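Print this page | E-mail this page

Budgeting for a multi-finger gripper: simulate first or buy first?

Benedikt Lindemann
We are a small finishing shop in Clullstead looking at one arm and one multi-finger gripper for handling light furniture parts, mostly tabletops and the hardware that goes under them. The integrator (Vestalel) quoted the gripper separately from the arm, with 10 per cent off if we commit before the end of February. I have a draft budget but no line in it for simulation, and I'm told there should be one.

Before signing I want to know whether two fingers will reach the rim of a round top without the palm fouling the surface. At the moment I am working from renders with the hand over a white round table, fingers open.

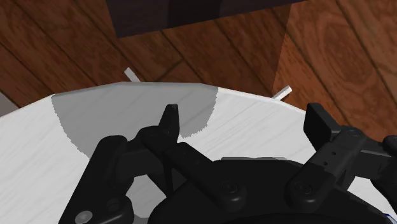
My concern is clearance between the hub and the tabletop at shallow approach angles. The datasheet gives finger stroke but no envelope for the linkages when the hand is fully open. Is simulation good enough to base a purchase order on, or should I pay for a trial unit? The rental is $1,418 for the month, plus freight both ways.

gunes_retrofit
Simulation is good enough for reach and gross collision, provided the collision meshes match the visual meshes. Often they don't. Ask Vestalel for the collision model and the file revision, and check the linkages first — simplified hulls tend to fill the gaps between links, so you get false contacts on one side and miss real ones if the mesh has been trimmed.

It won't tell you much about grip on a coated surface. Friction values in most packages are defaults. If your parts are lacquered, budget for the rental and treat it as part of the purchase cost. Ask whether it is credited against the order.

Lines missing from most first budgets, in my experience: spare fingertip pads, the adaptor flange, cable dress, and labour for reprogramming when the product changes. We ran Pleteo controllers at Güneş and the flange alone held us up 2 weeks.

tableleg164
just buy a vacuum cup, way cheaper, flat top is what they're made for

Benedikt Lindemann
Vacuum was priced and is fine for the tops. It does not handle the hardware, and I would like to avoid a tool changer. I have asked for the collision model.

Contact us | Copyright and terms of use | Back to top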